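Oiling day, and the great counter shuffle

I finally dealt with the cutting board. It has been on my list since June, somewhere between "fix the squeaky drawer" and "figure out what Hakim did to the hall closet," and it kept sliding down because the board still worked fine and I am lazy about things that still work fine.

But then I cut up a melon on it and the juice just sort of sat in the groove looking sad, and I thought okay, enough, you were a nice present and I've treated you like a doormat.

So I cleared the middle of the counter, laid the board down crooked (I never put anything down straight, ask anyone) and had a proper look at it before I started. I'd forgotten how pretty the grain is! There's a wide golden band down one side with a swirly bit in it, and the rest is all chocolate brown with little amber streaks. I've been covering that up with onions for years.

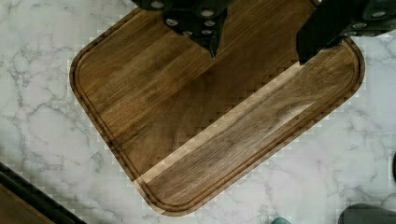
What I do to the board

My method is not fancy. Hot water, a drop of dish soap, a soft brush, and then I stand it on its edge overnight so both faces can dry. Do not leave it flat on stone while it's damp. I did that once with an older board and it cupped so badly you could spin it like a top.

The next day it gets plain food-grade mineral oil. I buy the 300 ml bottle from Grallow and it lasts me forever, although I always pour too much the first time. Wipe it on with an old T-shirt, go with the grain, and then run a fingertip wrapped in the cloth all the way around the juice groove, which drinks up more than you'd think. Corners too. Then flip it and do the other side, even if you never use the other side. Leave it a few hours, wipe off whatever hasn't soaked in, and if it still looks thirsty do it again.

Some people finish with a beeswax paste. I tried the Undau one and liked the smell, but it made the board feel a bit tacky for a week, so I've gone back to oil only.

And then, the counter

You know how it goes, you clean one thing and then everything next to it looks terrible. I ended up rethinking the whole stretch of counter while I was at it.

The toaster oven and the two-slot toaster live on the left and they are staying there, cords and all. I like my breakfast stuff in one clump. The striped towel stays on top of the toaster oven, folded, though I know I should whip it off before I turn the thing on (I do, Mom, I promise). Everything I reach for goes along the back in a line: the light-blue canister with the wooden lid, which is my favorite thing in this kitchen, then the glass jar, then the black pot with the long wooden spoon. The board gets the middle, because if I have to drag it out of a cupboard I'll end up slicing tomatoes on a plate.

The part I haven't solved is tea. It's still in an open cardboard box in the back corner, with the STASH on show, and every time I think about buying a proper tea chest I look at the prices and make myself a cup instead. Anas Yammine left a comment on my last post suggesting a bread bin, and I've been thinking about it ever since. Would the lid bug me? I feel like the lid would bug me.
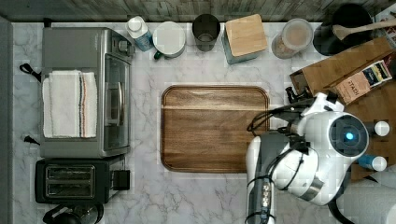
Zotadley Home Cooks Club: Members' Blogs

Since a few of you from the club asked, yes, you can use the same oil on wooden spoons. Mine get done whenever the board does, with whatever's left on the T-shirt. Wooden lids too, but go very light on those and keep it to the outside.

Next up is the spice drawer, and I'm dreading it. I found two open bags of cumin in there without even trying. If you've got a labeling system that doesn't involve buying a label maker, leave it in the comments, and if you're team bread bin, tell me which one you have and whether the lid squeaks.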